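Banlow Label Printer Set-up Guide
Section 4: Labeling storage bins and trays

This section covers printing and applying labels to household storage containers with the Banlow desktop label printer. Complete Section 3 (loading the tape cassette) before you begin. The printer must be on a level surface, with the cover closed and the status light steady green.

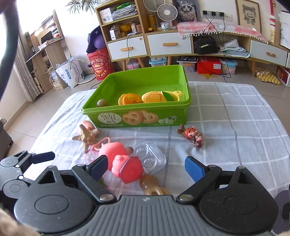
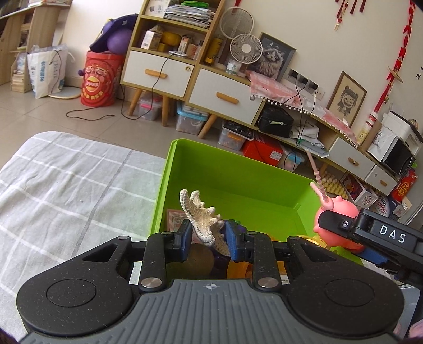

Choose the tape before you design the label. The printer accepts standard, strong-adhesive and removable tape, and the cassette type cannot be changed partway through a job without losing the lines still in memory. Smooth, rigid plastic takes standard tape. A bright surface such as the lime-green bin needs black text on white tape, as colored text on clear tape is hard to read against it. Thin clear plastic, such as a blister tray with round cavities, flexes when lifted and should be labeled with removable tape on a flat part of the rim. Do not apply any tape to fabric.

4.1 Creating a label

1. Press MENU and select NEW LABEL.
2. Select the tape width. The width shown on the display must match the width printed on the cassette.
3. Enter the text. One label holds up to 31 characters per line and two lines.
4. Press SIZE to set the character height. AUTO fits the text to the tape width.
5. Press PREVIEW. Use the arrow keys to scroll if the label is longer than the display.
6. Press PRINT. Wait for the motor to stop before pressing the cutter lever.

Note: If the text is too long for the selected length, the display shows LEN. Shorten the text or set the length to AUTO.

CAUTION: Do not pull the tape while it is feeding. This can strip the drive gear, and gear damage is not covered by the warranty.

4.2 Applying the label

1. Empty the container and wipe the area with a dry cloth. If there is residue, use rubbing alcohol and let the surface dry fully.
2. Bend the label along the split in the backing paper and peel off one half.
3. Line up the exposed half and press it down from the center outward.
4. Remove the rest of the backing and press again.
5. Leave strong-adhesive labels for one hour before handling the container.

Textured plastic reduces adhesion. Use strong-adhesive tape on these surfaces — removable tape will lift at the corners.

4.3 Saving a label set

Labels for a group of containers can be stored as a set. Press SAVE, enter a set name and confirm. Internal memory holds 600 labels. Saved sets are kept when the printer is unplugged, but a full reset (code 1746) erases them.

4.4 Error codes

E-02: Cover open. Close the cover until it clicks.
E-07: Cassette missing or not seated. Remove it and insert it again.
E-139: Print head too hot. Turn the printer off and let it cool before printing again.

For cutter replacement, see Section 6.

Revised 13 Jun 2019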